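3.2 Object placement and reader recall in serial mysteries

The second part of the study concerns the point at which a physical clue is first named and the distance between that naming and its use in the solution. We follow the usual practice in treating a clue as any object that the detective later cites as evidence, whether or not the narrator draws attention to it on first mention. Objects that are only suspected of being evidence, and are later dropped, were coded separately as decoys.

The corpus was drawn from the Nellangate series, a run of light mysteries with an amateur sleuth, and from the Plornenard novels, which have a police lead and a larger cast. The two were chosen for their difference in narration. Nellangate is told in the first person by the sleuth, who notices household goods, meals and clothing at length. Plornenard uses a close third person that moves between suspects, and its rooms are described briefly or left out. Each series was sampled by chapter, and 400 passages in total were coded by two readers working separately. Disagreements were settled by rereading the full chapter. The coding sheet was fixed in February, before any of the passages had been read, and was not changed afterward.

Passages were grouped by the kind of object named. Everyday items such as food, stationery and bedding made up the largest group in both series (Figure 3).

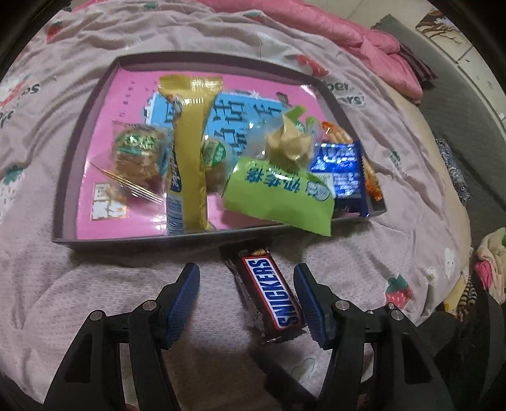 Figure 3. Everyday items: a Snickers bar on a pink sheet, with packaged snacks in a box lid.

Within this group, the first-person novels named clues and decoys in much the same way. Both tended to appear inside a list, most often in the middle position, and both were usually given a single adjective. The third-person novels separated the two more sharply. A decoy was likely to close a paragraph, while a true clue was likely to be named in a subordinate clause and then left alone for several chapters. This agrees with the account in Dimitriou, where the end of a paragraph is treated as a place of emphasis that an author of fair-play mysteries will try to keep clear of real evidence.

Recall was tested with 18 adult readers, all of whom reported reading crime fiction regularly. Each reader was given one shortened novel from each series, with the final chapter removed, and was asked to write down every object that might matter to the solution. Of these readers, 14 listed more decoys than clues for the Plornenard text. The Nellangate text produced no clear pattern.

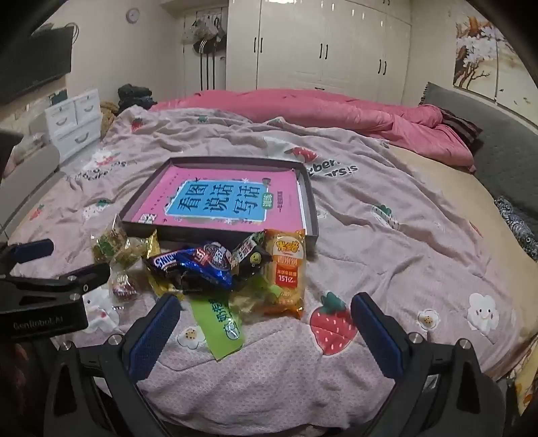
One possible reading is that a talkative narrator spreads attention evenly – the reader learns early that most objects lead nowhere, and stops ranking them. A second is that the result reflects plot length, as the Nellangate novel gave its main clue later and left fewer pages in which to forget it. The present design cannot separate these explanations. The Zisar annotation scheme, which records the distance between mentions in words instead of chapters, would allow a closer test, but it has so far been applied only to short stories.

Rereading effects were not measured. Two readers said that they had guessed the culprit from the chapter titles, and their lists were kept in the analysis because the task concerned objects only. Section 3.3 turns to spoken clues, where the coding of first mention is less certain and the agreement between coders was lower.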